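Revau Household Manipulation Programme
Second progress report to the Skirkent Fund
16 November 2021

Summary of the period

Since the June report the project has moved from collecting demonstrations to testing what the trained policy does on surfaces it has not met before. The work plan remains on schedule, with one change to the order of tasks, set out under Work Package 3.

Work Package 2: data collection

Collection closed with 3,431 demonstrations accepted into the training set. A further 219 were rejected on review, mostly for dropped frames or for a mismatch between the wrist view and the logged position of the fingers. The accepted set covers 23 work surfaces. Plain surfaces still make up the larger share, and the steering group asked in June that this be corrected. Patterned and veined surfaces were given priority in the later sessions.

Work Package 3: surface variation

The main question for this period was whether a policy that relies on the wrist camera alone can judge its distance from a surface when the surface itself carries strong detail. Our earlier results on plain worktops were good, and we had expected a modest fall on stone. The fall was larger than expected. On veined marble the policy tended to close the fingers too early, and in a number of trials it moved towards a vein as if it were the edge of an object.
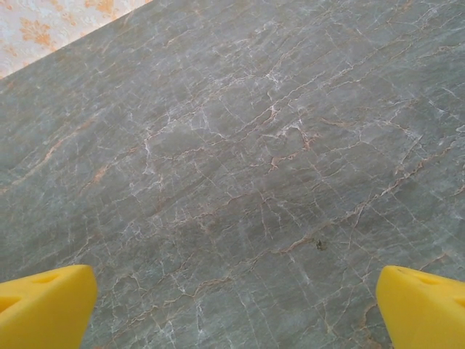
Two remedies were compared. The first added recordings with no object between the fingers, so that the policy could learn what a bare veined surface looks like from several heights and angles. The second kept the training set as it was and altered the colour and contrast of the pictures during training. Both were tested over the same 528 trials. The first remedy removed most of the early closures. The second helped on pale stone and made little difference elsewhere. We have adopted the first and will carry it into the next round of training.

Small marks on stone remain a difficulty. The policy does not yet separate a crumb from a natural fleck with any confidence, and the Vello wiping task depends on this. The task has been moved back in the plan to follow the next training round.

Equipment

The Gebremichael finger design has been kept without change. Spare pairs have been made for both test stations. No costs beyond the agreed budget have arisen.

Next period

We will retrain on the enlarged set, repeat the marble trials and begin work on printed cloth and tiled surfaces. A short note on the closure results is being drafted and will be sent to the Fund for comment before it is submitted. We ask the Fund to confirm that the revised order of tasks in Work Package 3 is acceptable.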